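Home > Software > Bimanual control > Lirnard Planner

Products Docs Downloads Support

Lirnard Planner 11 – two-arm planning and control

Plans both arms as one. Shared clock, shared collision model, one script. Runs on an ordinary Linux box, no extra card needed. Price per cell 707, updates included to July.

Scene setup

Draw the cell once: walls, rail, floor, fixed items. Trays go in as keep-clear boxes untill you mark them as targets. Both grippers get their own safety margin.

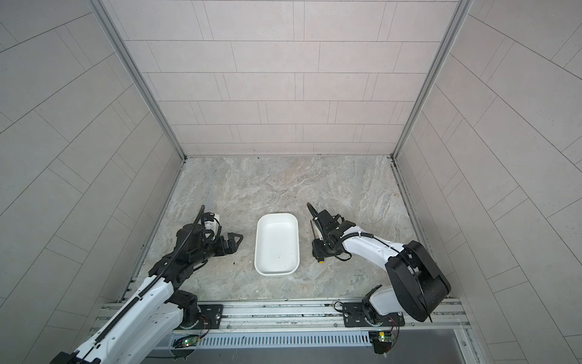
Perception

Add-on module, Hemard. Finds long thin tools and gives you the shaft angle and handle end. 39 tool shapes in the starter libary, add your own from a mesh. Check the angle before you let it plan a grasp. 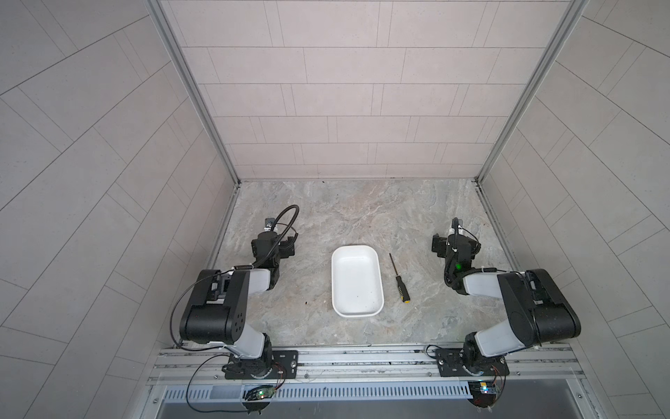 Tray and screwdriver side by side, one arm to either side.

Approach paths

Low approaches are planned last and run slowest – speed cap is per arm, set it in the cell file. If one arm has to wait, the other carries on unless you lock them together. Replanning can be switched off for testing.

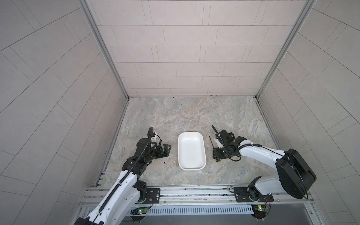
Logs are plain text, one file per run. 169 example scripts in the download. Old Brirard cell files import fine, check units first.

Licences: Zyanya Sandoval. Integration: Heriberto Ibarra, back Monday.

Filed under: Motion planning / Two-arm cells / Licences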